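Mellton Everyday Plates
Stoneware for the meals you make all week

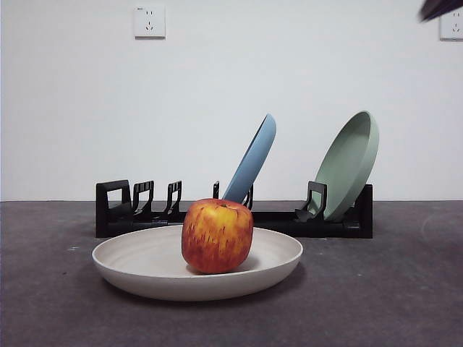 We started stocking Mellton in June and I've been eating off it ever since, so forgive me if I go on a bit! It's stoneware with a satin glaze, heavy enough to feel like a proper plate but still easy to lift out of a high cupboard with one hand. The wide, shallow shape is my favorite (pasta, curry, a big messy salad, it holds the lot), and the flat floor means your knife and fork work the way they should.

The glaze comes up beautifully. Baked-on cheese lets go after a short soak, and I've had tomato sauce sit overnight without leaving a mark. Every piece can go in the dishwasher and the microwave. Please don't put them under the broiler, though.

Sizes
Side plate, 21 cm across
Dinner plate, 27 cm across
Wide shallow plate, 24 cm across

Colors vary a little from one firing to the next, and I think a mixed stack looks even better than a matched one. Buy singles, or get a set of four for $77.

Orders leave our Rultholm shop within two working days, packed in shredded paper. If one gets broken on the way, send me a photo and I'll mail you another.

Morfudd Griffiths, tableware

Goes well with: Echeverri tumblers, Cirnus linen napkins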